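Household machines: a case for patience

Géza Szekeres

Manufacturers are again promising that a machine will soon tidy the family home. The Institute's view is that the promise is premature. Factory robots succeed where each part arrives in a known position. A child's bedroom offers no such help.

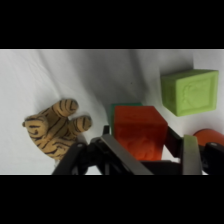

Tellmont Review, Issue 307

A striped plush toy and a few blocks on a wrinkled cloth are a modest test, yet soft and hard things call for different grips, and one block may hide another. Until such work can be done unattended, public money should go first to the shop floor.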